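# Balum two-finger vs Winden bracket grippers for holding tools

**tern_and_tonic**

Moving this out of the general thread as it was getting lost. We have a two-arm bench setup with a camera at head height, and I'm trying to settle on one gripper type for both sides before we order spares. So far I've tried the Balum two-finger and the white Winden bracket ones.

The Balum is good on blocks and boxes. It is poor on anything with a fat round handle. I logged 32 goes at holding a small sander and it twisted in the fingers on most of them once the disc touched down. The Winden lets go more slowly and is a pain to line up, but once it has hold of a body it stays put.

Controller is the Kao, same settings for both. Anyone running either of these with tools that have a cord?

**pebblewick**

Yes, Winden, with a corded polisher. The gripper was never my problem. The cord was. It adds a sideways pull that changes as the arm moves, and the Kao reads that as contact if you leave the threshold at the default of 805. I put mine up to 1,413 and the false stops went away.

**oddsocket**

> I put mine up to 1,413 and the false stops went away

So did most of your real stops, I'd have thought. I wouldn't run it that high with someone near the bench. Fix the cord instead. Clip it back along the forearm with enough slack for the wrist and leave the threshold alone.

**pebblewick**

I did say it was a polisher. Soft pad, low speed. I wouldn't do it with a cutting disc either.

**tern_and_tonic**

Threshold is staying at 805 for now. Current layout is below, white brackets on both arms. The markers, blocks and sunglasses along the back are what I use to check the camera hasn't shifted, so they stay out whatever I'm testing.
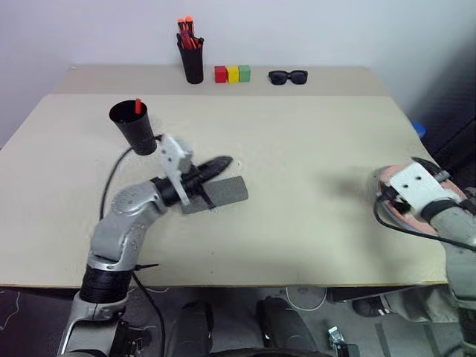

*Sanding tool with the disc on the right arm, grey pad and marker cup on the left.*

The right side I'm fairly happy with. The left is where I'd like opinions, as I want that arm able to manage a tool and a cup and I'm not convinced one gripper should be doing both jobs.

**marlpit**

I'd split them. Winden on the right for the sander, Balum on the left for the light stuff. There's no rule that says both arms have to match.

Also, that cord droops a long way over the table. oddsocket is right about clipping it.

**tern_and_tonic**

The reason for matching is spares and calibration. If they differ I have to keep two tool files in the Kao and remember which is loaded. I have already got that wrong once.

**oddsocket**

Two tool files is nothing. We keep 2 per arm on ours and name them after the gripper – takes a minute to check at start-up.

I'd be more bothered about the camera. From head height a forearm can easily hide the contact point, particularly with a tool face turned sideways. Have you got a wrist camera on order?

**tern_and_tonic**

Looked at the Rarnemon one. The mount fouls the black band on the bracket, so I'd have to make a spacer. Has anybody fitted one to a Winden?

**pebblewick**

I have. Spacer needs to be around 2 mm, printed is fine. Use the longer screws, the supplied ones only catch a couple of threads. Focus is a bit soft close in but you can see the edge of a disc well enough.

**marlpit**

I sent my Rarnemon back. The picture dropped out whenever the wrist turned quickly. Might have been the cable.

**pebblewick**

Mine did that with the flat cable. It stopped when I changed to the round one.

**tern_and_tonic**

Right, I'll print the spacer and order the round cable. I'll clip the sander cord first and do another 32 at 805, then put the Balum on the left and repeat the cup tests. Results in here when I've got them, probably May.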